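Workshop tips: keeping your gripper software from driving you up the wall

Posted in July, updated whenever I break something new

I get a lot of mail about the hardware side of things (which screws, which tape, which glue), and I do love talking about glue. But most of my evenings go to the software, and that's where I waste the most time, so this page is all software tips. They come from the little bench in my spare room, plus a fair bit of time out in other people's rooms with a hand-held gripper. Skip around, they aren't in any order.

Name your recordings before you make them

I used to hit record, do the thing, and then sit there at eleven at night trying to remember what "test_new_new2" was. Now I type the name first and the recorder won't start without one. Mine go place, object, action, then a number: cafe-bottle-lift-004. All lower case, no spaces. Spaces will get you at some point in a shell script, usually the one that deletes things!

Calibrate when you sit down, and save the old file

A wide fisheye lens is wonderful for seeing a whole room and terrible if you forget what it does to straight lines. Table edges bend, shelves bend, everything bends. If your code measures anything near the sides of the picture, run it through the lens model first. I keep every calibration file in a folder with the lens name on it and never overwrite one. Joana Ramalho, who got me into all this, writes the name of the calibration file into the header of each recording, and after losing a whole batch I do too.

Mask out the black parts

If your lens gives you black corners, paint them out with a fixed mask and tell the feature tracker to leave them alone. Mine was happily picking up "corners" all along the rim of the circle, and since the rim never moves, the tracker decided the camera wasn't moving either. The mask took me 15 minutes to draw in a paint program. I'd spent a lot longer than that fiddling with thresholds.

Check your clocks

Pictures and finger width have to line up in time. Mine come from two different boards and they drift. My cheap trick is to open and close the fingers sharply at the start of each recording, three times, like clapping for a movie. Then the sync script looks for the three closings in both streams and slides one until they match. I once had an offset of 58 milliseconds and blamed the planner for a week. Poor planner.

Don't let the width sensor decide everything

My first grasp check was one line: if the fingers stopped before they were fully closed, call it a grasp. Fine for a block of wood. Squeezy things fooled it over and over, because a soft bottle gives a little and the number keeps creeping. What I do now:

Wait for the width to hold still for 9 samples in a row.
Compare it with the range you expect for that object.
Ask the picture whether the object moves along with the fingers once you lift.
If two of the three agree, carry on. If only one does, stop and open up.

Stopping is always allowed. Put that in a comment at the top of the file if you have to, I did.

Clear plastic needs its own plan

Oh, clear plastic. Depth cameras look straight through it, or they return a cloud of nonsense floating somewhere behind it. I gave up on depth for bottles and look for the parts that aren't see-through: the cap and the label. Find the cap, find the label, draw a line between the two, and you have a pretty good guess at which way is up. The patch of color you see through the body is whatever happens to be behind it, so please don't train a detector on that! I did, on a blue tablecloth, and it fell to bits on a white one.

I label the cap and the label as two separate boxes, then one more box around the whole bottle. It's more clicking, but the whole-bottle box is the one that goes wrong, and having the other two lets me spot it with a script. Any time the cap box pokes outside the bottle box, the script puts that picture on a list for me to look at over coffee.

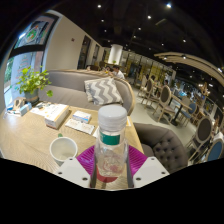 Bottle held upright between the fingers – green band and white cap are the bits to go for.

Busy rooms are good for you

A bare bench makes your code look clever. Mine scored beautifully at home and then went to pieces in front of a table with cups and papers on it. So I split my recordings by place and never put the same room in both the training pile and the test pile. If you shuffle everything together, the detector just learns the furniture. Ceiling spotlights deserve a folder of their own too: they're bright and small, and a simple threshold loves them. I crop the upper part out of the search area when I know the object is down on a table.

People in the background get blurred in my copies before anything is shared. I do that in the import step so I can't forget, and I run it again before export in case I've added files by hand.

Keep the planner boring

I've tried fancy planners, and for tabletop work I always come back to the same dull thing. Go to a point above the object, come down straight, close, go up straight. Then worry about where to put it. Give the planner a box for the table that's a touch thicker than the real table. I add 4 millimeters. You'll lose a few very low grasps and save yourself a lot of scraped fingertips.

For putting a bottle back down, slow the last bit right down and let the width sensor and the wrist force have a say. Open slowly as well. If you open at full speed, one finger always seems to let go first and over it goes.

Make a replay button

Best afternoon I ever spent. Mine is a tiny viewer with the picture on the left, finger width as a line on the right, and a slider along the bottom. Arrow keys step one picture at a time. Shift and arrow jumps to the next event (closing, lift, release). Press B and it writes the time to a text file called bad.txt, which is where all my good ideas come from. If you only write one tool this year, write this one, even if it's ugly. Mine is very ugly.

Odds and ends

Log the settings along with the data, all of them, even the ones you never touch.

Put units in your variable names. width_mm has rescued me more than once.

If you change two things and it gets better, go back and change one.

Keep a recording that you know is broken and run it through every new version. Your checks should complain. If they go quiet, something's wrong with the checks.

Back up before you tidy. I say this every year and then I tidy first.

Next time I'd like to get into labeling shortcuts, as I've had a few letters asking how I set up my keyboard. If you have a good one, send it over and I'll try it out before I write that page up.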